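The Patient Business of Teaching a Machine to Make Lunch

At Ostia, the working day begins with a list of kitchen jobs that most households would not bother to write down. Open the lid. Take the apple from the plate. Put the plate back. Each job is performed by a member of staff holding a pair of grippers, and each performance is kept as an example from which a robot may later learn.

The organisation, based in Wostport, has spent two years assembling a library of such examples. Its staff call a single recorded attempt an episode, and a collector who is working well can complete 28 of them in an hour. Speed is not encouraged beyond that. "A hurried movement teaches a hurried movement," says Quang Tạ, who directs the collection program. "We would sooner have fewer examples and be able to stand behind every one."

The choice of hand-held grippers was settled early. Ostia had first asked its collectors to steer a robot arm from a console, and found that new staff needed weeks before their movements looked natural. With the grippers in their own hands, the same people were producing usable work within six days. Printed markers on each device help the software to follow its position, and the fingers close on an object much as the robot's will.

Variety is the harder matter. A system shown the same cooker in the same spot will learn that spot very well and little else. Ostia's guidelines, known in the building as the Tudose rules, therefore require the layout to be changed after every 100 episodes. Plates are moved, the appliance is turned or exchanged for another, and a different collector takes over. Tall and short people reach differently, and left-handed staff are scheduled as often as the roster allows.
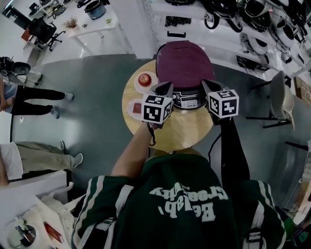
Failed attempts are also kept, provided the collector recovers. A lid that slips and is caught again shows the system how to put a mistake right, and Mr. Tạ regards these episodes as among the most useful in the library. Those abandoned partway are marked and set aside for review. Almost a fifth of the early material was discarded in this way - a proportion that fell once collectors were given time to rehearse.

The finished episodes pass to Stunitz, the group responsible for training the system, which reports back on the jobs where more examples are needed. In July the request was for lids of every kind, hinged and loose. The present list is longer and includes pouring, wiping and the handling of soft fruit, for which Ostia has yet to agree on a standard for what counts as a bruise.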